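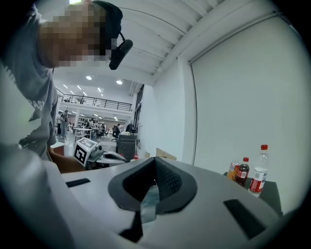

Hand-held gripper at the drinks table, with a white arm on the floor behind.

Posura Hand-Held Gripper
Sold by Hernari. Price: 1490 per unit, head mount not included.

We stock this one with some reservations, so read to the end before you order.

The Posura is the hand-held half of an automation kit. A worker holds it and does an ordinary job with it, picking up bottles, cans, boxes, whatever the shift brings. The recordings are then used to teach an arm the same job. Posura's brochure says this "frees your team for better work." We asked what the better work was and got the brochure again.

What you get
Gripper with white body
Two V-shaped jaw pads, dark gray, replaceable
Charging cable
Hard case
One year of parts cover through Hernari (jaw pads excluded)

What it's like to use
Sihan Qin ran the trial at the Caltden packing site. The crew had been told to expect 3000 recorded picks before the arm would be worth switching on. They got there in October, and it took longer than the sales plan allowed. Hands get tired. People who are quick with their fingers become slow with a gripper, and a few of them took that personally. Sihan's note to us: "Put it on the schedule as real work. Ours was squeezed in around the regular orders and everybody resented it."

The arm now handles one line of bottled drinks. It stops for crushed labels and for anything placed too close to its neighbor. Somebody stands nearby to restart it. That somebody used to pack, and the pay grade for standing nearby has not been settled.

Who should buy it
Sites with one dull, steady task and a manager willing to say in writing what happens to the people who do it now. If you change products every few weeks, save your money. The older Ye model is cheaper and does fine for a short test, though its grip is stiffer.

Before you order
Plan on 16 recorded hours per person before the results are any use. Ask who keeps the recordings and for how long. Posura's standard terms are vague on this and we have told them so.

Spare jaw pads, pair: 241
Returns accepted on unopened cases only. Trial loans can be arranged through the Hernari front desk before noon.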